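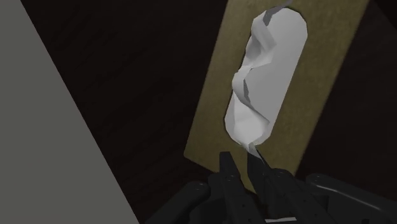

Why Does Bread Dough Get Bigger?

If you leave a bowl of bread dough on the counter and come back later, the dough has grown. No one added more flour. The dough is full of gas, and the gas was made by yeast.

What is yeast?

Yeast is a living thing. It is a kind of fungus, so it is related to mushrooms, but each yeast is a single cell and much too small to see without a microscope. The dry yeast sold in packets is alive too. It is resting until it gets water.

What does yeast eat?

Yeast eats sugar. Flour has a lot of starch in it, and when flour gets wet, some of the starch breaks down into sugar. As the yeast feeds, it gives off a gas called carbon dioxide. The same gas makes the bubbles in soda.

Why doesn't the gas float away?

Wheat flour has proteins that join up with water to make gluten. Gluten is stretchy. When a baker kneads dough, which means pushing and folding it, the gluten gets stronger and traps the gas in tiny pockets. The pockets swell and the dough rises.

Does it matter how warm it is?

Yes. Yeast works slowly in the refrigerator and faster in a warm kitchen. Very hot water kills it.

Try it

You need a grown-up, a small clear bottle, a balloon, 2 teaspoons of dry yeast, 2 teaspoons of sugar and some warm water.

Put the yeast and sugar in the bottle. Pour in warm water until it is half full. Swirl it. Stretch the balloon over the top and wait. Check it every few minutes. The balloon should start to stand up as it fills with gas.

What happens in the oven?

The gas gets hot and spreads out, so the loaf puffs up a little more. Then the yeast dies and the dough sets. The holes in a slice of bread are where the gas was.

Filed under: Kitchen Science, Bread and Baking

Trurnthorpe Kids' Food Pages | Contact us | Back to top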